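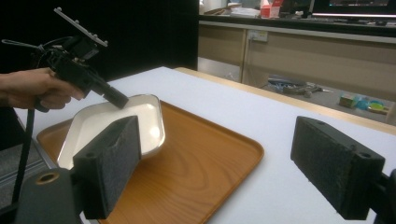 3.2 Serving arrangements and portion size

The second part of the study examined whether the way an afternoon snack is set out affects how much of it residents eat. Earlier work on meals in residential care has dealt mostly with lunch and dinner, where portions are fixed in the kitchen and plates are returned for weighing. Snacks are handled less formally. In the four homes that took part, staff members set out snacks on a sideboard or carried them from room to room, and no record was kept of what was offered or eaten before the study began in April.

Two arrangements were compared. In the shared arrangement, food was placed in one large bowl at the center of each table, and residents served themselves. In the individual arrangement, each resident received a tray with a separate dish. Figure 4 shows a white rectangular dish near one end of a wood-grain serving tray. The same foods were used in both arrangements: sliced pear, soft cheese, and plain crackers. Drinks were served separately and are reported in Section 3.4.

Figure 4. Dish and serving tray.

A total of 189 residents agreed to take part. Of these, 29 were excluded from the analysis because they required help with eating at every meal, and their intake depended on the pace of the person assisting them. The remaining residents were observed under both arrangements, with the order decided separately for each home. The Tornomlow and Vundska homes began with the shared arrangement; Geltetti and Fonseca began with the individual one.

Intake in the individual arrangement was measured by weighing each dish before and after the snack period. This was not possible for the shared bowls, so trained observers recorded the number of servings each resident took and estimated the amount left on the napkin or side plate. The two measures are not fully comparable. We therefore report the share of residents who ate at least half of a standard portion, set at 100 grams, and make no claim about differences in grams.

The snack period lasted 40 minutes in every home. Residents could leave at any time, and those who left early were counted with the food they had eaten up to that point. Staff members were asked not to encourage or discourage eating beyond their usual practice. Observers at Vundska noted that this request was hard to follow when a resident asked directly whether there was more cheese, and such requests were met in both arrangements.

Residents seated at the ends of the longer tables had to reach farther for the shared bowl, and several waited for a neighbor to pass it. Coelho described a similar pattern in her unpublished notes on seating in day centers (Celeste Coelho, personal communication). Table position was recorded from the second week onward and is included in the model described in Section 3.3. First-week observations were kept in the main comparison but left out of any analysis that uses table position.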